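Prodevberg Forums > Hardware > Cooling and noise

Fan curve or new case? Loud at 2,000 rpm

perov_k
Hello all. My PC is quiet on the desktop, but in games the front fans go to 2,000 rpm and I hear them through my headphones. The case is a Trerklow with a closed front panel. Should I change the case, or only the fan curve? My budget is 151 dollars.

mmtshali
I would start with the curve, it costs nothing. Set the fans to follow the GPU temperature — many boards follow the CPU by default, and it jumps up and down all the time. 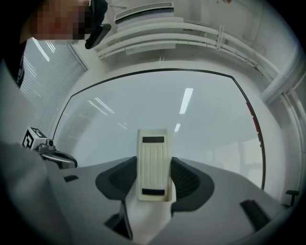 Leaning in, dark clothes as always

oldsolder24
I don't agree with Marietjie. A closed panel is a closed panel. Take it off, play for 11 minutes and compare the temperatures. If they drop a lot, buy a mesh case.

mmtshali
The test is good, I accept this. But please do the curve also, before he spends money.

perov_k
I did the test on Tuesday. Six degrees less without the panel. The curve I will try tonight.

oldsolder24
Six is a lot. Look at the Furtado mesh one.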